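3.2 Sorting small parts at home

Of the 2,522 households in the Gretville survey, 50 agreed to keep a diary of lost and misplaced items. Most entries concerned small things such as keys, batteries, screws and stamps. Diaries were kept through September. Sung and Pilkington used the same form in Flekstead, with a shorter list of rooms.

People who worked at a desk in the home reported fewer losses than people who worked at a kitchen table. The difference was larger in homes where the desk had a divided box or tray on it (Figure 4).

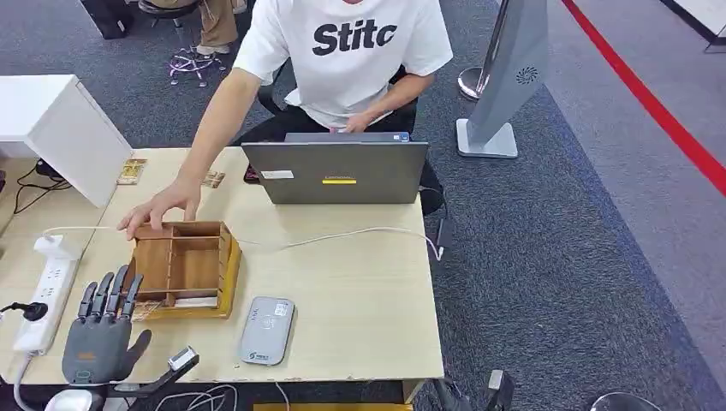 Figure 4. Desk with laptop and wooden compartment box.

The number of compartments had little effect. Labels helped only in homes with more than one adult — a result also found in Dadow, where the sample was about 2,000. We did not ask who had bought the box or how long it had been in use, and the Stefanou scale does not cover shared storage.

Seven diaries were dropped from the analysis for missing pages.

Shares: 20 | Comments: 2

Malcolm Pilkington
14/03/2024
The Flekstead form had nine rooms, the table in 3.1 says eight.

Nam-gil Sung
Hallway was added later. Will fix.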